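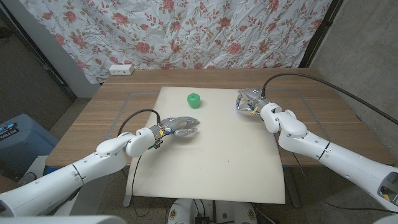
**Figure 4.** Light-brown wooden table, coded T2 (wood, light finish) in the item list.

### 4.2 How long tables stay in use

The survey form went to 1,000 addresses in Hirnwood and Parkeck in February. We received 873 forms back. Of these, 636 were complete enough to use in the analysis below. The remaining forms were missing either the year the household acquired its main table or the way it was acquired, and we did not try to fill in those fields from other answers. Section 3 describes how the addresses were drawn and how duplicate forms were handled.

The main table was defined on the form as "the table where people in your home most often eat or sit together." Several respondents wrote in the margin that they eat in one place and sit in another. Where both were listed, we kept the table used for eating. Desks were left out unless the respondent said that meals were taken there. Patio tables were left out in all cases, including the few homes that seem to use one indoors.

We expected that the purchase price of a table would be the best single predictor of how long it stayed in a home. It was not a good predictor in either town. Tables that had been received from a relative stayed longer than tables bought new, and this held after homes with only one adult were removed. Tables bought used fell between the two groups in Hirnwood. In Parkeck they were close to the bought-new group, and the difference was too small to interpret.

Moving was the event most often given for letting a table go. Respondents tended to mention the size of the new kitchen or dining area before they mentioned the condition of the table. Damage to the top surface came up often in the open comments but seldom as the main reason for disposal. Scratches, heat rings and water marks were described in detail by people who still owned the table in question. One respondent had kept the same table through four moves and listed every mark on it with a date.

The type of finish mattered less than we had thought. Light and dark wood tables (codes T2 and T3) had similar lengths of ownership. Painted wood (T4) was let go sooner, but it was also more common among renters, and once tenure was included in the model the gap narrowed. Glass tops (T5) were too few to treat as a group and were merged with "other." We did not ask respondents to tell solid wood from veneer. In the pilot, people answered that question with confidence and were then often contradicted by the label on the underside.

### 4.3 Repair and refinishing

A smaller share of homes reported repairing a table than we had planned for, which limits what can be said here. Tightening or replacing a leg was the most common repair. Refinishing the top came next, and was usually done by someone in the household. Paid repair was rare in both towns. Hirnwood has a repair shop, Gukisitz, which takes in tables and chairs, and several respondents knew of it without having used it. Parkeck has no comparable shop, and residents there would have to drive to Hirnwood or pay for pickup.

We held 12 follow-up interviews with respondents who had either repaired a table or considered it and decided against it. The interviews were conducted by Edgardo Castillo at the respondents' homes and were coded using the scheme in Appendix B. Three points came up repeatedly.

The first was uncertainty about cost. People who had decided against repair had mostly not asked for a price. They assumed the work would cost more than a replacement and compared that guess with the price of the cheapest new table they could think of, even when the table they owned was much larger or better made.

The second was the loss of the table while work was being done. Households with children brought this up more than others did. A table that leaves for two weeks has to be replaced with something in the meantime, and a folding table borrowed for that purpose sometimes ended up staying. One couple told the interviewer that their original table was still in the garage with its legs off.

The third concerned the finish itself. Respondents did not always want the marks removed. This was clearest for tables received from relatives, where a burn or a worn corner was tied to a person. Some had the frame repaired and asked that the top be left alone. Our form had only one box for repair and did not separate work on the structure from work on the surface, so the survey cannot show how common this is. A later version should split the item.

These results partly agree with the attachment model proposed by Adeyemi, in which objects that are used by several people at once are kept longer than objects used by one person. Our data fit the model for homes with two or more adults. They do not fit it for people living alone, who kept inherited tables just as long as larger households did. It may be that the number of past users counts as well as the number of present ones - the model as written does not include them.

### 4.4 Limits of the item data

Year of acquisition was reported from memory. Round years are overrepresented, as would be expected, and we grouped the answers into five-year bands for this reason. Ownership that was still ongoing at the time of the survey was treated as censored. Respondents who had recently moved were somewhat more likely to return the form in Parkeck than in Hirnwood, and the weights in Table 6 correct for this only in part.

The two towns are also close to each other, and tables move between them. At least one table appears twice in the data, once as disposed of and once as bought used. Both records were kept.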